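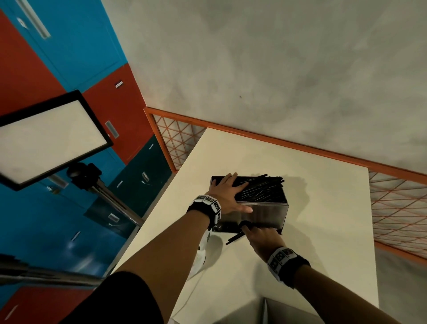 Thin black sticks in a metal box

Incense sticks are thin rods that give off scented smoke when burned. Most have a core of bamboo coated in a paste of wood powder, resin and oils, while coreless sticks are made of paste alone. A stick burns slowly from the tip and leaves a fine ash. In Laka, incense making is a household trade that employs 3000 people. Sticks are rolled by hand, dried in the shade for 2 days and sold in bundles of 34. The main rolling season begins in April.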